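Bathroom vanity, what goes in the open cubby?

sheylae40: Finally putting the bathroom stuff in order. Toothbrush tumbler and pump bottle stay out on top, I'm settled on that. The drawers are where I'm stuck!
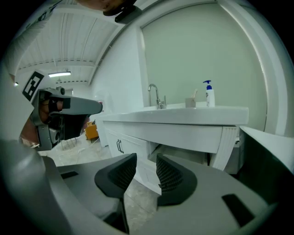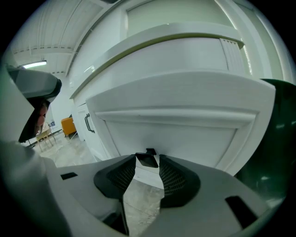
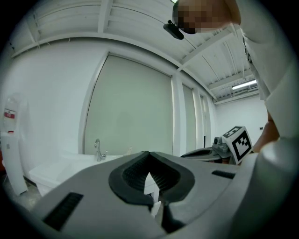
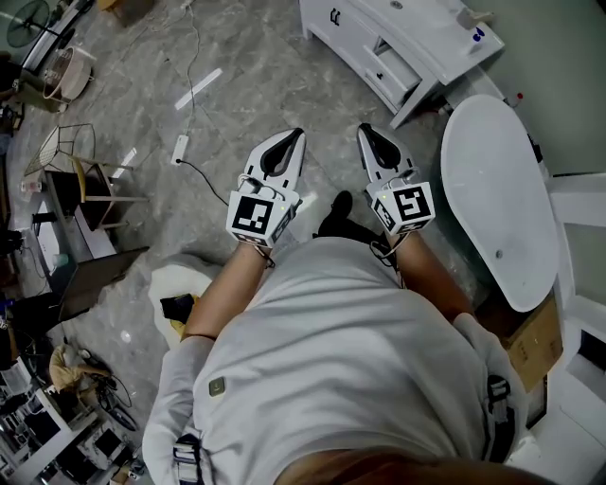
I'd like towels in the cubby, maybe 2.

Godinho890: Towels get dusty in there. Baskets.

firetti_fan: Disagree, I've had towels in mine since December and they're fine.

sheylae40: Ok, trying towels first.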